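Can a robot pack the box yet?

Mbali Chauke has spent two years trying to get machines to do the jobs at the end of a packing line. She started at Trolletti, where the work was mostly conveyors, and now runs handling trials at Risar. I asked her how far along it all is.

"Further than people think with boxes, and not as far as they think with anything floppy," she says. "A cable is one of the worst things you can give a gripper. Tie it up and it gets a lot easier."

The tied bundle is her standard test piece. Two fingers close on the coils under the zip tie, and the loops are left to stand up above.
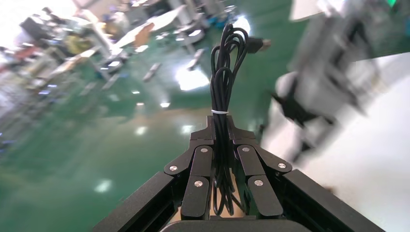 Two arms or one

Chauke favours two arms for most bench work, with one to steady and one to move. She says it costs more and takes longer to set up, but a carton on its end will tip if you look at it wrong.

"My neighbour asks me when she can have one to do the dishes. I tell her to keep her dishwasher. In a kitchen everything is in a different spot each morning. On a bench I can at least say where the carton starts."

Her trial list has 42 tasks on it. She calls 18 of them dependable, meaning she would leave the room while they ran. Folding cloth is not among the 18, and neither is closing a lid with tabs.

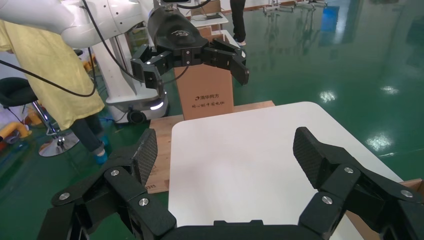 A second gripper at the top of an upright carton, with a white board in front.

The packing job she talks about most is a small one: a mouse, a leaflet and a cable, all in one cardboard box. A person on the line would do it without looking. For a machine, the order matters, and so does what is already in the way.

"The cable goes in last if I have any say," she says. "It springs about. Put it in first and everything else ends up sitting on top of it, crooked."

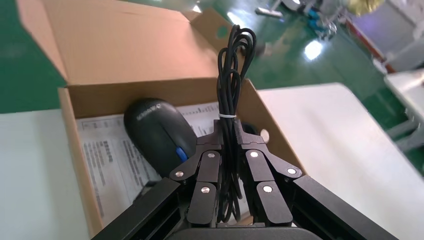
Would you put one of these on a real line now?

For a single product in a fixed box, I would, with a person nearby to clear the jams. If the product changes every hour, I'd still hire people.

Chauke expects to have another go at lids in November. The dishes can wait, she says – she doesn't mind doing them.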